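Date Labels Should Say One Thing

Zawadi Odera
Sep 6, 2024

A date printed on a food package is a message from a manufacturer to a household, and most households read it wrong. The usual reading is that the food is safe before the date and unsafe after it. For nearly everything in a dry cupboard, and for a good part of what is in the refrigerator, the date carries no information about safety at all. It is an estimate of quality, made by the company that sells the product, under storage conditions the buyer may or may not reproduce.

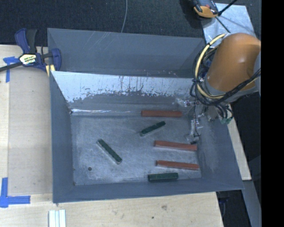
I spent part of my working life writing shelf life specifications for a mid-sized packer of sauces, crackers and snack bars, and my position is simple. Packaged food should carry one of two phrases. One should mean that quality may decline after the date. The other should mean that the food should not be eaten after the date. Every other phrase should be removed from the package, including the ones that sound helpful.

Consider how a quality date is set. A technician holds samples at a fixed temperature and pulls them at intervals. A panel tastes each pull against a fresh control and scores it for texture, color, aroma and flavor. At some interval the score drops below a limit the company has chosen. The date is then set earlier than that point to allow for warm trucks and sunny store windows. The margin is a business decision. A company that worries about complaints sets it wide. A company that worries about returns from distributors sets it narrow, which gives the store more time to sell.

None of this is dishonest. It is reasonable practice for a quality claim. The trouble starts when the result is printed with no statement of what it measures. "Best by," "best before," "sell by," "enjoy by," "use by" and "freshest before" can all be the output of the same test. I have seen two products from the same line, packed in the same shift for two customers, leave the building with different phrases and different dates. The crackers inside were identical.

"Sell by" is the worst of these. It was written for the person who stocks the shelf and has no instruction in it for the person who eats the food. Stock rotation can be handled with a lot code, which the package already has. A shopper who finds a sell-by date of yesterday on a carton of eggs at home has been handed someone else's inventory note and will, quite sensibly, treat it as a warning.

The opposite error gets less attention and is more serious. Some foods do need a hard limit. Ready-to-eat refrigerated foods with a long cold life are the standard case, as certain bacteria can grow at refrigerator temperature without changing the smell or look of the product. For these the date matters a great deal. Yet the household that has learned to ignore the date on crackers, correctly, has been given no reason to treat the date on a tub of deli salad any differently. When most of the warnings a person sees are empty, the person stops reading warnings.

I have heard three objections to a two-phrase rule, and they deserve answers.

The first is cost. Imani Rashidi, a former colleague who handled packaging at Lastus, put it to me in terms of plates. Her plant ran 600 active labels, and a change to the fixed text on each one means new artwork, a proof cycle and scrapped stock. That is a fair description of the work. But the phrase is often applied by the same inkjet coder that applies the date, and where it is, the change is made in a template. Where it is printed on the film, artwork is already revised on a regular cycle for ingredient changes and promotions. A phase-in period of adequate length folds the new phrase into work that would be done anyway.

The second objection is liability. Companies fear that telling people a product is fine after its date will make them responsible for the one that is not. This misreads the proposal. A quality phrase makes no promise past the date. It states what the date was derived from. A label that says exactly what was tested seems to me easier to defend than one that leaves the question open, though I am not a lawyer and would expect a lawyer to qualify that sentence.

The third objection is that two phrases are still too many, and that quality dates should be dropped altogether. I have some sympathy for this. Salt does not need a date. Neither does sugar, dry rice or plain vinegar. But oils go rancid, nuts follow them, and a whole-grain cracker at the back of a warm cupboard becomes unpleasant long before it becomes dangerous. A household that buys in bulk can use that information. I would keep the quality date for products where a panel can detect a real decline within 2 years and leave it off the rest.

There is also the matter of how the date itself is printed. Six digits in a row, in an order the reader has to guess, in gray dots across a folded seam, should not be acceptable on any package. Month in letters, day, then year, in a color that contrasts with the background — this is not a demanding standard, and most coders sold in the last two decades can meet it. The phrase should sit beside the date. Sending the reader to "see date on cap" when the phrase is on the back panel breaks the one sentence that matters into two pieces.

Voluntary agreements have been tried, and they have helped at the edges. Large companies with a few big customers can adopt a standard phrase by memo. Small packers take whatever wording the store brand asks for, and store brands do not all ask for the same thing. A packer with 50 customers cannot fix this alone. It needs a rule that applies to all of them on the same day.

Until there is one, the best a household can do is sort by type of food and treat the printed phrase as noise. Dry, canned and frozen goods can be judged by condition. Refrigerated foods that will be eaten without cooking should be finished by the date and kept cold in the meantime, in the body of the refrigerator and away from the door.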